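4. What people say when they talk about wood

4.1 The size and shape of the vocabulary

We went into this part of the study expecting a small, tired set of words. Most of the earlier work we had read treats the everyday vocabulary of wood as a poor cousin of the trade vocabulary, with "dark," "light," "nice," and "natural" doing nearly all the work. The answers we collected are so much richer than that! The 458 people who completed the written task gave us 2,001 usable descriptions of table surfaces, shelves, floors and doors, and even the shortest of them (one woman wrote only "toast, second side") tended to carry a real observation about color or pattern.

After merging spelling variants and plain inflections, we were left with 47 terms that were used by speakers in all three towns, Gorik, Nautiyal and Brestolby. These shared terms form the core list in Appendix B. Outside the core there is a long and very enjoyable tail of words that only one or two people used, many of them borrowed from food, weather, animals, and the human face. We come back to the tail in 4.4.

Color words were the easiest to elicit and, to our surprise, the hardest to sort. Speakers in Gorik like compounds with a warm base ("honey-brown," "brick-brown," "tea with no milk"), while Nautiyal speakers more often name the tree they believe the piece came from and let the tree stand for the color. "Cherry" in Nautiyal is very often a color term and nothing more. Several people applied it to painted metal, and one used it for a dog. In Brestolby, the older participants have a word, "rusten," that we had not seen in print at all. It covers any brown in which the speaker can still find red, and its users are firm about its limits. A floor can stop being rusten once it has been polished too many times, we were told, and it does not come back.

4.2 Marks, lines and interruptions

Color is where people start, but pattern is where they become talkative. In the interviews, the average answer to the color prompt was a single phrase. The pattern prompt set people off. They leaned over the sample boards, traced lines with a finger, disagreed with themselves, and went back to boards they had already finished with. Yabsira Negash, who transcribed the Brestolby recordings, added a separate layer to the transcripts just for these self-corrections, and it has become one of the most useful things in the corpus.

Three kinds of feature attracted nearly all of the pattern vocabulary. The first is the running line of the grain itself, which speakers describe with verbs of movement: it flows, wanders, climbs, drifts off. The second is the join between one plank and the next. The third is the knot, and the knot deserves a section of its own. Our terms for these features in what follows are "run," "seam" and "knot," and we use them for any surface that shows the pattern, whether it is solid wood, a printed covering, or a picture on a screen.

Figure 3. Run, seam and knot on a reddish-brown tabletop (computer rendering).

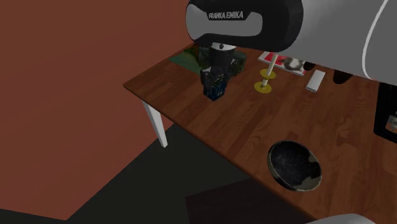 Speakers do not treat the three features as equals, and the order in which they mention them is remarkably steady. The run comes first, usually in the opening clause, and it sets up a direction that the rest of the description follows. Seams come next, if they come at all. Knots are held back, often to the very end, and are introduced with a small contrast: "but then there's a dark one," "except for those." A surface such as the one in Figure 3, with its plank lines and its knots darker than the wood around them, gives a speaker everything needed for the full sequence, and the descriptions we would predict for it run from the red in the brown, through the direction of the boards, to the knots as the closing exception. A speaker from Brestolby would very probably have rusten ready for it too.

The sequence holds across age groups and across the three towns, though it weakens among people who work with timber. Carpenters and floor layers in our sample mention knots early, sometimes before color. For them a knot has consequences. It can blunt a tool, weep resin, or drop out and leave a hole, and so it moves to the front of the sentence, where speakers of English so often put the thing they will have to deal with.

4.3 Is a knot a flaw?

We had a lot of fun with this question, and so did the participants. The prompt asked people to finish the sentence "A knot in a table is..." in any way they liked. Three hundred of the answers could be coded clearly as positive, negative, or neutral, and the rest were either mixed or wonderfully beside the point ("a knot in a table is none of my business").

The positive answers talk about character, age and recognition. People say they know their own table by its knots, that children pick favorites, that a certain knot is where the salt goes. The negative answers are mostly about suspicion. A knot may be hiding something, or the seller may have used up a cheaper board. Few of the negative answers are about looks, and we think this matters. In the trade catalogs discussed in section 2, knots are graded almost entirely by size, soundness and spacing, and it would be easy to assume that lay speakers apply a looser version of the same scale. They seem to be asking a different question, closer to whether the piece can be trusted.

The verbs point the same way. Positive answers use verbs of seeing and being seen (a knot looks at you, winks, keeps watch), and the most common image by far is the eye. Negative answers use verbs of hiding and covering. We found the eye in all three towns, and in Nautiyal it has hardened into an ordinary noun: a shelf there may be sold as "four-eyed" without anyone hearing a joke in it.

4.4 The long tail

The words used by only one or two people are often passed over in vocabulary studies, and there are fair reasons for that. They are difficult to compare and impossible to test for spread. Still, we would urge anyone repeating this work to keep them. Reading them through, we kept finding small families of images that the frequency tables had scattered. Rivers, for instance, never made the core list, since each speaker chose a different part of the river: the bend, the bank, the slack water behind a stone. Put together, they make up one of the strongest metaphors in the material, and the knot has a natural place in it as the stone that the water must go around.

Food terms behave in a similar way. Crusts, syrups, burnt sugar, the skin of a baked potato and the underside of a loaf all turn up once. The Zurell questionnaire, whose color items we adapted for the pilot, offers "caramel" and "chocolate" as ready-made choices, and in the pilot people ticked them dutifully. When we removed the list and left a blank line, both words nearly vanished and the potato skin appeared. We take this as a strong argument for blank lines, and the full study used them throughout.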